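The Flultmont ceiling airer, six-lath

£231, in stock, sent out from our workshop in Lellham

I've had one of these over my own stairwell for years and I'd sooner give up the kettle. If you grew up with a pulley airer in your gran's kitchen you'll know the sort of thing: long wooden bars, two iron ends, a rope and a hook on the wall. Load it up at waist height, haul it to the ceiling, forget about it till morning. Ours is the same idea with a few bits I've fiddled with over time.

The laths are Scandinavian pine, planed and sanded but left bare, so they'll darken a bit as they get older (I like that, some people don't, so if you want yours oiled just say so in the order notes and I'll do it before it goes out). The ends are cast iron and come in black, cream or a dark green. We used to do a red as well but the paint chipped if you so much as looked at it!

Rope is where I get fussy. The cheap airers come with a thin nylon cord that cuts into your hand when you've got wet towels up there. I use a soft cotton-covered one from Koval, thick enough to get a proper grip on, and there's plenty of it – if your ceilings are on the low side you'll end up trimming some off. Keep the offcut, it's handy in the garden.

It holds 20 kg, spread out evenly. That's a full wash with room left over, or a double duvet cover and both sheets if you fold them once.

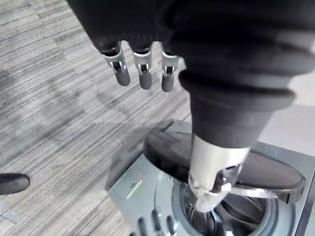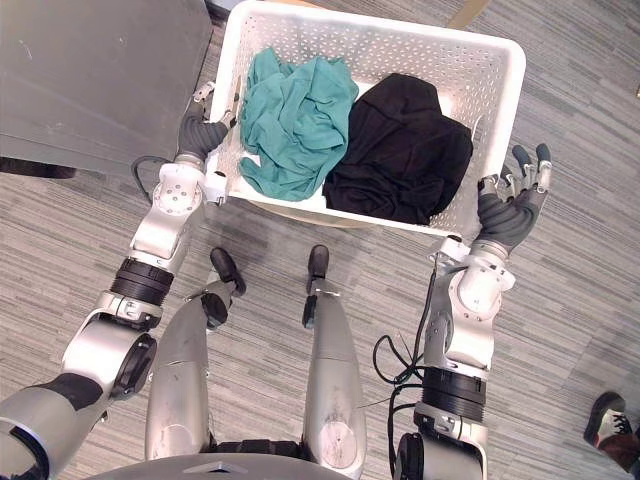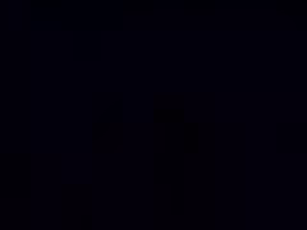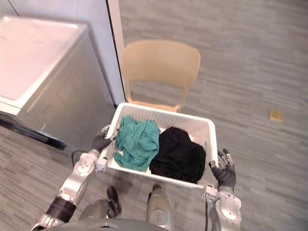

Second and fourth pictures: a teal item and a black one, in a white basket.

Now, fitting. You need to screw into joists and I really can't say that loudly enough. Plasterboard won't do it, and those spring toggle things won't do it either, whatever the man in the DIY shop tells you. Find your joists first, then decide where the airer's going. If they run the wrong way, put a batten across two of them and hang from that. The single pulley goes at the far end and the double one nearest the wall hook, and if you get them the wrong way round (I have, twice) the whole thing comes up lopsided.

Leave yourself a decent gap from the hob. Over the bath is lovely, over the stairs is better, because that's where all the warm air ends up. Shirts go on hangers hooked straight over the laths, socks along the outside ones, and jumpers want laying flat across the middle so they don't get those pointy shoulders.

What's in the box

6 pine laths
2 cast iron ends
1 single pulley, 1 double pulley
1 wall cleat
Koval rope
Screws for the pulleys and cleat
Fitting sheet

You can have the laths in four lengths at the same price. Anything longer goes by pallet with our carrier in Bonbridge and that takes a bit more time, so ask me before you order if you're in a hurry.

If an iron end ever cracks, send me a photo and I'll post you a new one. We've sold 2,984 of these and I still keep every colour on the shelf, apart from the red.

Page updated March 9, 2022. Cream ends are back in, green ones are running low.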